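Home News Community Comdale kitchen nights are back, and there's a bigger bench

26 Aug 2025

If you've walked past the old Prindia building in Comdale lately you'll know the paper has come off the windows. I stuck my head in on my way home (all right, I went in and stayed for a cuppa) and the community kitchen is taking bookings again after being shut since February!

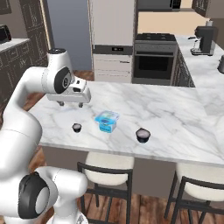
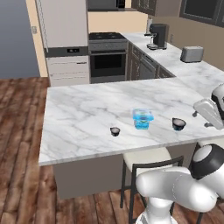
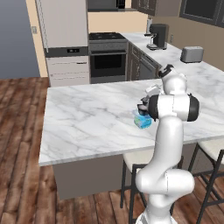
White marble with grey veining on the island bench.

The shutdown was meant to be a quick fix for a leaking pipe under the sink. Then the floor had to come up, and the whole job dragged on through winter. I missed the place more than I expected, mostly for the dumpling nights and the gossip.

There are 163 people on the mailing list already and the first soup night has room for 10 cooks, so get in early. It costs $2 to come along and you bring your own apron and containers for leftovers. Rüegg, the bakery on the corner, is giving day-old bread for the first month, and I can tell you their rye is worth the trip on its own.

Still to come is a second oven. The kitchen is $200 short, and Prirusix, the hardware shop across the road, has a tin on the counter if you've got some change rattling around. I put mine in this morning and came out with a tray of tomato seedlings as well, which wasn't the plan.

Bookings are at the front desk or by phone. Parking is around the back, off the laneway.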